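Joltudeck grippers get a new care routine at Orneo

March 29, 2023

Orneo has changed the way it looks after the Joltudeck, the hand-held two-finger gripper that its teams use to record everyday household tasks. From this month, every unit at the Urnel site is checked at the start of a shift and again after 427 closing cycles, and the results go into one shared log.

The change comes after a long period of small troubles. Since August the workshop has registered 15 repairs on the Joltudeck, and most of them had the same cause: a marker cube which had turned a little on its finger. When a cube is not straight, the software calculates a wrong opening between the fingers, and the recording must be thrown away.

The new check takes seven minutes. The operator first wipes the marker cubes and the inner pads with a dry cloth, then tests the screws of both fingers with a small torque key. After this the cable is followed by hand from the electronics housing down to the handle – a bent plug was the second most frequent fault. At the end the gripper is closed slowly, without any object, and the measured width has to return to zero.

Only then does the unit go to work with soft items. Cloth is the most demanding material for the pads, because it slides and folds between them.
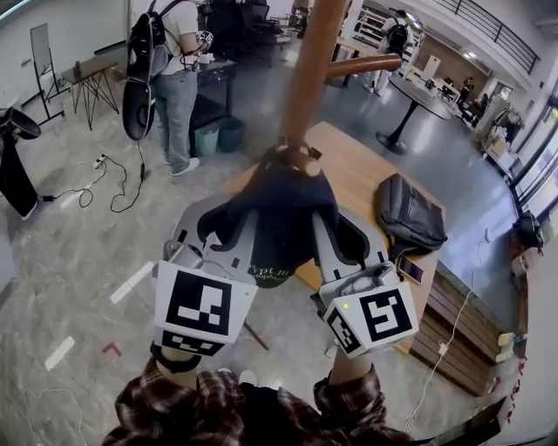
Worn pads are now replaced in pairs, even if only one side looks bad. In the past the technicians changed a single pad, and the fingers did not meet in the middle any more. The replacement pads are supplied by Tanui, which also cuts the small plates used for aligning the cubes.

Unit 1004 was the first to follow the complete routine and has stayed in service since then. Two other units are still on the bench and wait for new cables. Orneo says it will publish the check sheet for its partner sites when the spare parts list is finished – until then, operators can ask for a printed copy at the workshop desk in Urnel.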